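Workshop notebook, maths resources, Blackwood campus
1/12/25

Summer review booklets, Years 6 to 8. Second pass on the ordering sheet and the answer key.

Order total stands at 441 booklets. Tekle's spreadsheet and the office tally now agree. The earlier mismatch came from the Steltport campus families, who order by the year the child is going into, while our form asks for the year just finished. I have changed the form heading to "Year completed in 2025" and put the same wording in the parent email. The old heading was just "Year level" and it was being read both ways.

17 orders still look wrong. Method for finding them: sorted by surname, matched against the enrolment export, flagged anything where the booklet level and the completed year differ. Families are allowed to order up or down a level, so a flag is only a query. Imani to phone them. Do not change any order without a reply on file.

Year 7 booklet, checking results. Worked every exercise by hand, then compared with the printed key.

Set 4, Q9: key gives 3/8, should be 5/8. Subtraction done from the wrong whole.
Set 11, Q2: units missing in the key. Question asks for square metres.
Set 12, Q6: both answers acceptable depending on whether the student rounds before or after the last step. Reworded to "round your final answer only".
Set 19: fine, but the ratio table has a column heading repeated.

Set 12 is the one I would like someone else to look at again. The percentages jump from finding 10% of an amount to finding an original price after a discount, with nothing between. Half a page of bridging questions would do it. Draft bridging questions are in the shared folder under Wostholm (the old project name, I have not renamed it). They go: find 20% of 150, take 20% off 150, then state what percentage of the original is left. After that the reverse question makes more sense.

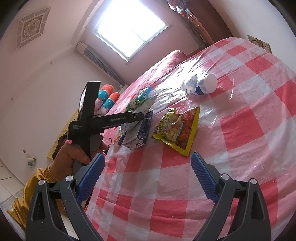
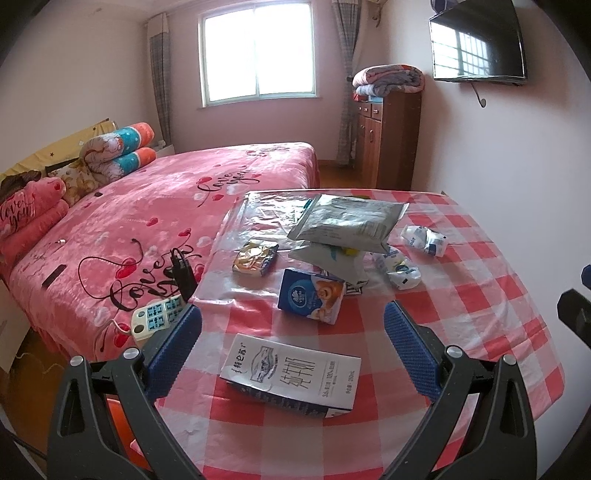

Asuka Nakajima replied on the sheet that the bridging questions should go before Set 12 as a separate warm-up, as students who already have the skill will skip a warm-up without fuss but tend to abandon a set once it feels too easy. She also wants the 150 kept in all three parts so that the only thing changing is the operation. She would drop the discount wording from the first two parts and leave it for the last, and she asked whether a bar diagram could sit beside the reverse question, drawn blank for the student to label.

Agreed on the warm-up and on keeping the number. Bar diagram is done, divided into 5 equal parts so 20% is one part. Left unshaded. Discount wording now appears only in the reverse question. Page count for Year 7 goes up by one, which pushes the answer key onto a new sheet. Printer prefers even counts, so there is a blank page at the back. I have ruled it for working.

Year 8 booklet. Not fully checked. Got as far as linear equations. So far one typo (a minus sign lost at a line break in Set 7) and one diagram where the angle labelled 40 is drawn obtuse. Redrew the diagram. Typesetting fix for the minus sign: non-breaking space after the operator, applied through the whole file. Looked through the proof afterwards and found two lines now overrunning the right margin. Shortened both by hand.

Year 6 booklet. Unchanged from the November proof except for the cover. Myrtle Calloway has the only marked-up copy, so any edits should go through her until it is scanned.

Online ordering. Late families can order direct from Tarkanance, but must enter our school code or the booklets ship to a home address and the school rate is not applied. The code field is optional on their form and sits below the payment button on a phone. Have asked whether it can be moved. No answer yet. In the meantime the email now puts the code in the first line as well as at the end.

Collection and marking. Same as last year: students hand in the first week back, tutors check completion only, then a short quiz drawn from the sets. I want the quiz questions taken from odd-numbered sets this time, with new numbers. Last year they were copied straight across and the quiz mostly measured who had the key. Cletus has offered to write the Year 8 quiz. Years 6 and 7 unassigned.

To do
Finish Year 8 from linear equations on
Second reader for Set 12 and the warm-up
Imani: phone the flagged orders
Rename the Wostholm folder
Confirm delivery split between Blackwood and Steltport
Scan Myrtle's copy
Check the colour of the Year 6 cover against the Year 7, they looked too close on the proof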